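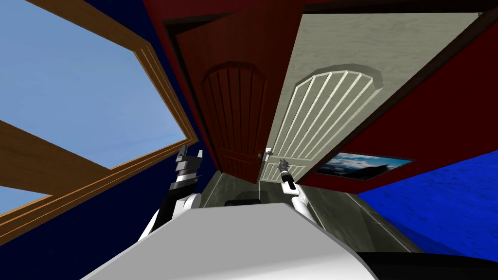

Un robot mobile à deux bras peut-il aujourd'hui ouvrir seul les portes d'un logement ?
En simulation, la plupart du temps, à condition que la poignée soit un bec-de-cane et que la porte se pousse. Pour une porte à tirer, pas de façon assez fiable pour qu'on le laisse travailler sans surveillance.

Cahier d'atelier, mai, matin
Rédaction : I. Gkikas. Relecture : Ü. Lūse.

Reprise de la campagne « portes » dans Plulledex. La version précédente du contrôleur passait la poignée puis restait bloquée contre le montant, le couple au poignet montant jusqu'à l'arrêt de sécurité. Evdokia a réécrit la transition entre rotation de la poignée et poussée du vantail. Le seuil de force n'est plus fixe, il dépend de l'angle déjà parcouru par la poignée. Cela supprime les départs prématurés, mais ajoute un temps mort qu'on voit bien sur les courbes.

Lot lancé hier soir : 809 essais, pièces et textures tirées au hasard dans la bibliothèque Wenermont. Couleurs des murs, essences de bois, revêtements de sol, tout varie d'un tirage à l'autre, avec des associations qu'aucun habitant ne choisirait. La géométrie des portes varie moins, ce que Nektarios nous reproche depuis le début et je lui donne raison. On teste surtout la robustesse visuelle, très peu la robustesse mécanique.

Approche de la poignée
Le cas du levier argenté sur vantail clair reste représentatif des difficultés : petite surface, peu de contraste, poignée placée tout près de la jonction avec la porte voisine. La pince droite arrive juste sous le levier. À partir de là il faut remonter, fermer, tourner. L'estimation de pose est bonne tant que la pince ne masque pas la poignée. Dès qu'elle la masque, le filtre prolonge sur la dernière valeur et l'erreur verticale grandit. Sur les essais perdus que j'ai rejoués, c'est la première cause, devant la collision de l'avant-bras avec le chambranle.

Piste : figer volontairement l'estimation avant le masquage et finir l'approche au contact, en montée lente, jusqu'à détection d'un effort. Charalambos l'avait fait chez Hendriks sur des tiroirs. D'après lui ça marche, mais ça use les doigts sur du matériel réel. En simulation, l'usure ne nous coûte rien, ce qui est précisément le piège.

Passages à deux portes
Quand deux portes sont proches, le module de sélection hésite. Il prend la consigne (« porte claire », « porte de droite ») et la projette sur les segments détectés. Avec une vue inclinée, « droite » dans le repère de la caméra et « droite » dans celui de la base ne coïncident plus, et la consigne par position échoue alors que la consigne par couleur passe. Correction à faire : redresser le repère avec l'inclinaison mesurée avant toute comparaison. Travail d'une demi-journée, à mon avis. Ülle note en marge : « compter le double ».

Bras gauche
Toujours sans rôle défini pendant l'approche. On le laisse en posture haute, doigts entrouverts. Evdokia voudrait qu'il retienne le vantail pendant que la base avance, comme on le fait de l'épaule quand on a les mains prises. L'idée me paraît bonne pour les portes à ferme-porte. Problème : l'espace de travail commun des deux bras devient très étroit dès que la base s'engage entre les montants, et le planificateur met jusqu'à 30 secondes à rendre une trajectoire. Aucun occupant n'attendra cela derrière un robot dans un couloir.

Essais sur banc
Banc Drerari, porte isoplane, poignée du commerce. Neuf passages l'après-midi, six aboutis. Les trois échecs :
– glissement des doigts sur le levier en fin de course, deux fois, gâche un peu dure ;
– arrêt de sécurité au franchissement, une fois, la base a touché la barre de seuil.

Le glissement n'apparaît jamais dans Plulledex. Le frottement y est constant et trop généreux. Nektarios propose de le tirer au hasard lui aussi, avec une borne basse franchement pessimiste. Adopté, au prochain lot. La barre de seuil n'existe pas non plus dans nos pièces, le sol y est parfaitement plan d'une zone à l'autre. À ajouter en priorité, les logements anciens en ont à chaque porte.

Question du partenaire
Hendriks redemande si l'on peut annoncer une fonction « déplacement autonome dans le logement » pour la démonstration du robot de linge. Ma réponse, que je recopie ici pour qu'on tienne la même ligne : oui pour un étage dont les portes restent ouvertes, oui pour une porte à pousser avec un opérateur prêt à reprendre la main, pas encore pour le reste. Porter une pile de serviettes d'une pièce à l'autre est un problème à peu près réglé. Ouvrir la porte avec cette pile dans les bras ne l'est pas, et l'on n'a pas commencé à le traiter. Charalambos trouve la formulation trop prudente. On en reparle quand les résultats sur banc auront rejoint ceux de la simulation.

À faire
– redressement du repère pour les consignes de position (Iason)
– frottement variable sur les leviers, borne basse à fixer avec les mesures du banc (Nektarios)
– barres de seuil dans la bibliothèque de pièces (Ülle)
– approche finale au contact, d'abord en simulation, vitesse réduite (Evdokia)
– retrouver le jeu de doigts caoutchoutés, il n'est plus dans l'armoire du banc

Ajout, 18 h 40 : relance d'un petit lot avec l'estimation figée. La montée au contact fonctionne, mais le seuil de détection confond le levier et le frottement interne de l'articulation du poignet. À filtrer demain avant de tirer quoi que ce soit des chiffres.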